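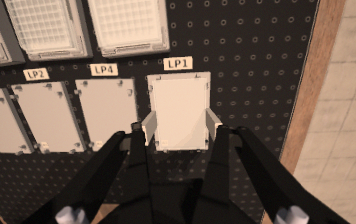
Una pinza robótica negra sobre la posición LP1. Imagen generada por ordenador.

Denico promete una vainilla «indistinguible» y pide que la creamos

La empresa lanzará en marzo Putano, una pasta para repostería sin vaina. Los datos de la cata, de momento, caben en media página.

20/1/24

Denico ha anunciado la llegada a las tiendas de Putano, una pasta de sabor a vainilla elaborada sin una sola vaina y que, según la compañía, ningún repostero será capaz de separar de la auténtica. La frase figura así en la nota de prensa, dos veces, la segunda en negrita. Se venderá a partir de marzo en tarros de 30 gramos, a 5 euros, y en un formato de 200 gramos para obradores cuyo precio todavía no se ha comunicado.

La presentación tuvo lugar en Werthorpe, ante distribuidores y prensa del sector, con tres elaboraciones para probar: unas natillas, un bizcocho de yogur y un helado. Las tres llevaban bastante azúcar. El helado, además, se sirvió con una salsa de caramelo que tapaba casi cualquier otra cosa que hubiera en la copa, de modo que quien quisiera formarse una opinión sobre la vainilla tenía que apartarla con la cuchara.

«Hemos querido que el público la pruebe como la va a comer en su casa», explicó Wulan Nugroho, responsable de desarrollo de producto de Denico. Preguntada por si había una muestra de la pasta sola, o disuelta en leche tibia, que es como suele catarse un aroma de este tipo, respondió que no estaba prevista en esta ocasión.

Una cata con pocos detalles

El argumento principal de la empresa es una prueba a ciegas en la que, siempre según su versión, la mayoría de los participantes prefirió las natillas hechas con Putano a otras preparadas con vaina. La nota no dice cuántas personas probaron ambas, ni quiénes eran, ni si se les preguntó por el sabor o por el postre en general. Tampoco especifica el origen de las vainas utilizadas en la comparación, cuánto tiempo llevaban abiertas ni qué cantidad se infusionó.

Son preguntas de cocina bastante elementales. Una vaina reseca y mal infusionada da unas natillas pobres, y ganarle a eso no tiene mucho mérito. Si la leche de un lado llevaba media vaina por litro y la del otro una cucharada generosa de pasta, lo que se comparó fue la dosis. Nugroho aseguró que las cantidades eran «equivalentes» y se comprometió a enviar el protocolo completo. Al cierre de esta edición no había llegado.

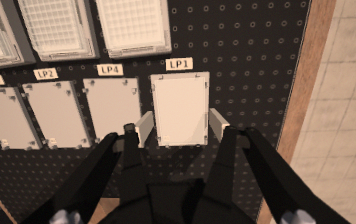
Queda también el asunto de los puntitos. Putano contiene unas motas oscuras que a simple vista recuerdan a las semillas de la vaina y que en las natillas flotan y se hunden más o menos como cabría esperar. La lista de ingredientes distribuida en Werthorpe las recoge como «partículas vegetales». La compañía defiende que cumplen una función visual, que el cliente las espera y que no aportan ni quitan sabor. Es posible. Pero cuesta entender que un producto tan seguro de su aroma necesite disfrazarse de otra cosa, y más todavía que la etiqueta provisional muestre una flor de vainilla a todo color justo encima del nombre.

La denominación comercial completa es «pasta sabor vainilla», con la palabra «sabor» en un cuerpo bastante menor que las otras dos. Cualquiera que haga la compra con prisa leerá lo que leerá.

En el obrador no lo ven tan claro

Herman Tuhumury, pastelero y propietario del obrador Hutapea, fue uno de los profesionales que recibió un tarro antes de la presentación. Lo usó en una crema pastelera y en unas magdalenas. En las magdalenas, dice, funciona sin problemas: «Con el horno, la mantequilla y la ralladura de limón, ahí te da igual casi todo. Yo llevo años usando extracto en las magdalenas y no ha venido nadie a quejarse».

Con la crema tiene más reparos. La hizo dos veces, una con Putano y otra con la vaina que compra habitualmente, y las dejó en la nevera hasta el día siguiente. Recién hechas le parecieron cercanas. Después de la noche, la de pasta conservaba un aroma muy directo, casi de golosina, mientras que en la otra encontraba más cosas: algo de madera, algo de fruta seca. «No está mala. Si me la ponen en un hojaldre me la como. Lo que no me creo es lo de indistinguible», resume.

Tuhumury reconoce que su prueba tampoco vale gran cosa, puesto que sabía qué crema estaba probando en cada momento. Es una cautela que se echa de menos en los materiales de la empresa.

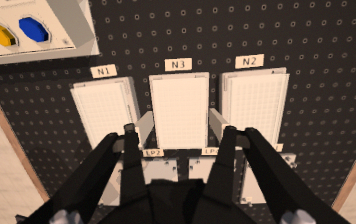 El precio, el otro reclamo

Denico insiste en que Putano permitirá «democratizar» la buena repostería casera. El cálculo que enseña la marca compara su tarro con la compra de vainas sueltas, que es la forma más cara de usar vainilla, y deja fuera los extractos, las pastas con vaina que ya están en el mercado y el humilde azúcar avainillado. Frente a este último, que es lo que hay en la mayoría de los armarios, el ahorro desaparece.

Tampoco está claro cuánto cunde. La dosis recomendada en el tarro de muestra es de una cucharadita por medio litro de leche, pero en las recetas del folleto aparecen dos, y en la del helado, una cucharada sopera colmada. Con esa mano, un tarro pequeño no da para muchas tardes de natillas. Preguntada por la diferencia, la empresa contestó que las recetas son «orientativas» y que cada cual debe ajustar al gusto.

La primera tirada será de 1000 tarros, repartidos entre tiendas especializadas y venta en línea. Denico no ha querido dar una previsión de ventas ni confirmar si la versión para profesionales saldrá al mismo tiempo que la doméstica. Sí adelantó que estudia una segunda referencia, con sabor a haba tonka, de la que no ofreció más información.

Quien tenga curiosidad puede hacer la prueba en casa con poco gasto: la misma leche, el mismo azúcar, las mismas yemas, dos cazos y alguien que reparta los cuencos sin decir cuál es cuál. Conviene probar las natillas frías y sin galleta ni canela por encima. Esta redacción ha pedido un tarro sin abrir para repetir la cata en esas condiciones y publicará el resultado cuando lo reciba.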